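Slide 6. What we are paying for

Say the number first: 400 clips from the hand-held gripper, gathered in May by Ah-rin Han and me for Meireles. Pause. Then ask who in the room has watched 35 of them end to end. Expect few hands.

Point at the floor — pale tiles, thin grout lines, a few specks. Ask what a learner would take from it.

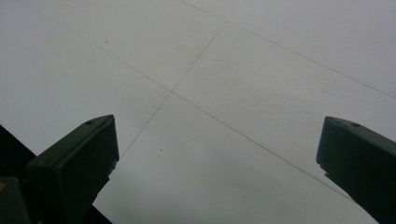

Slide 6: both fingers open over bare tile.

Bomico's line is that more hours fix everything. I doubt it. If the travel between grasps goes in unlabelled, the model gets a lot of floor and very little grasping. Lucero Ayala disagrees and may say so, let her.

Do NOT promise a success rate. We ran two test sets and they don't agree.

Skip the Grosen slide if it's past 11.20. Go to slide 7, trimming rules.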